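Subject: Re: [play-materials] Contents list for the kitchen table kit

Dear colleagues,

Thank you to the branches that replied to the Asavov question, which is quoted in full at the end of this message. The kitchen table kit at Cillham is laid out to the revised contents list, and the points raised by members are answered below.
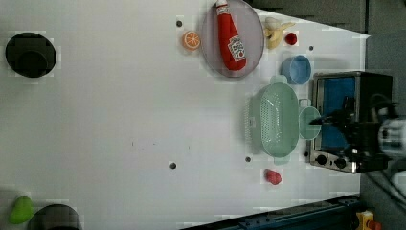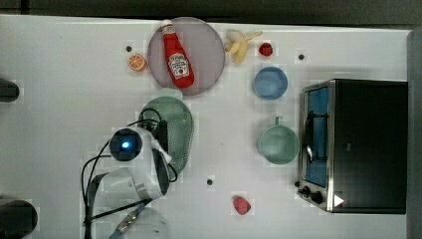
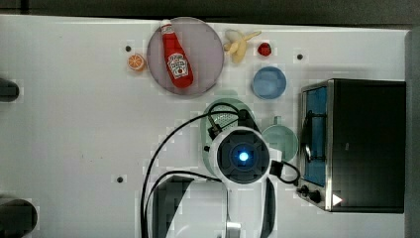
Kitchen table kit, Cillham, from overhead: plate with ketchup bottle, orange slice, peeled banana, small red fruit, light blue dish, toaster oven at right.

1. Plate and bottle. The round plate and the ketchup bottle are to be listed as two separate items. Under the old list they were entered together as "plate set," and a branch that lost one had to report the loss of both. The bottle goes out closed, with its white cap on. Branches should not fill it with water or anything else.

2. Fruit. The orange slice and the peeled banana keep their present numbers. The small red fruit has been called a cherry, a raspberry, and a strawberry in different returns. Please enter it as "red fruit, small" from now on. The larger strawberry, which lies below the colander in the first picture, has its own line, as does the small green pear in the lower left corner of that picture.

3. Green kitchenware. The mint-green colander and the small round bowl beside it in the first picture are listed as separate items. The colander has short handles and tends to be packed on its side, where the handles take the weight of everything above it. It should lie flat at the bottom of the box. The green cup with the handle, near the blue dish in the second picture, is listed under cups.

4. Light blue dish. Some returns call this a cup and others a bowl. The list will say "dish, light blue," and either word will be accepted on returns already submitted.

5. Toaster oven. The oven is recorded as furniture and does not travel with the box. Branches that have no oven may still borrow the kit. Staff are asked to open the door before signing the kit back in, as small fruit is regularly found inside. The outside may be wiped with a damp cloth. Please do not use scouring pads on the glass or the steel trim.

6. Replacements. The service holds 336 spare pieces of play food, of which 85 are fruit. Requests should give the item name exactly as printed on the revised list. Dolo pieces and Iwasaki pieces are interchangeable for this purpose, and a branch may receive either. A replacement will not always match the color of the original.

Returns using the old list will be accepted until the end of July. After that they will be sent back to the branch for correction. There were 143 loans of kitchen kits in the last reporting year, and nearly 2,000 individual pieces had to be checked by hand under names that did not agree with each other. A common list should shorten that work considerably.

Comments on the wording may be sent to this list. Requests for additional pieces should go to the loans desk directly.

Sincerely,

Emiko Kinoshita
Play Materials Loans
Cillham Lending Service

On 29 March 2021, Asavov Branch wrote:

> Dear all,
>
> We are preparing our return for the kitchen table kit and would be grateful for guidance on the contents list.
>
> Our copy has one line for "plate set" and one for "assorted fruit." We have the plate but are not sure whether the ketchup bottle belongs to it. We also have two red fruits of different sizes, and the list does not tell us whether both are ours.
>
> In addition, could you confirm whether the toaster oven should be sent back with the box? It does not fit, and our driver has asked for a decision before the next collection.
>
> If other branches have met the same difficulty, we would be glad to know how they entered these items.
>
> With thanks,
> Asavov Branch, Children's Materials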